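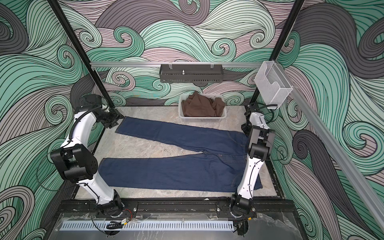
Accueil – Chroniques – Séries en cours – À propos

6 septembre 2019 – par Aino Rissanen
Temps de lecture : 2 minutes

On m'avait vendu « Loltevley » comme le roman de fantasy de l'année. Trois amies me l'ont mis entre les mains depuis juin, la quatrième de couverture parle de chef-d'œuvre, et je me méfie toujours un peu quand tout le monde est d'accord.

L'histoire commence plutôt bien. Haruna, apprentie cartographe, est envoyée dans une vallée qui ne figure sur aucune carte. Elle y trouve un village fermé, des habitants qui parlent peu, un puits dont il ne faut pas s'approcher. Les 185 premières pages, je les ai lues d'une traite. Imre Bognár sait poser une ambiance, je lui accorde ça.
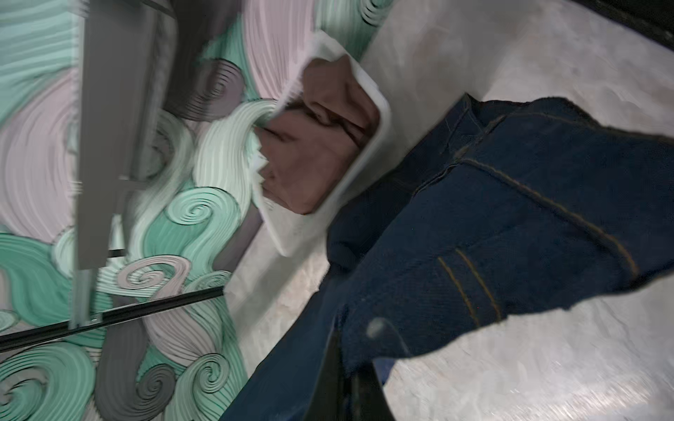 Et puis arrive le fameux Wikus. Ténébreux, blessé, insupportable – vous l'avez déjà croisé dans une dizaine d'autres livres. Haruna, qui jusque-là réfléchissait avant d'agir, passe treize chapitres à se demander s'il la regarde. La vallée ? Les cartes ? Le puits ? On verra plus tard. J'ai failli abandonner deux fois.

Le système de magie ne m'a pas convaincue non plus. Chaque carte dessinée modifierait le terrain, très bien, mais alors pourquoi personne ne dessine un pont au moment du siège ? J'ai relu le passage en pensant avoir raté une ligne. Non. 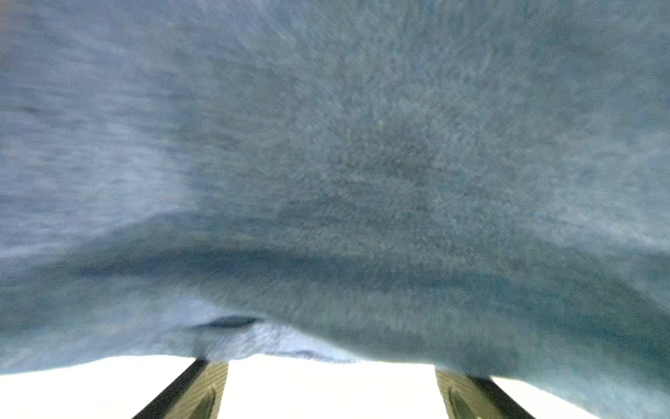
Gros plan sur le tissu, bleu-gris.

Reste Tuulikki, la vieille passeuse, de loin le meilleur personnage. Elle a quatre scènes et je les ai toutes aimées, surtout celle de la barque. Un roman entier sur elle, je signe tout de suite.

La fin appelle évidemment une suite. On nous promet des révélations sur le puits, j'attends de voir. Je l'emprunterai sans doute à la bibliothèque, mais je ne l'achèterai pas.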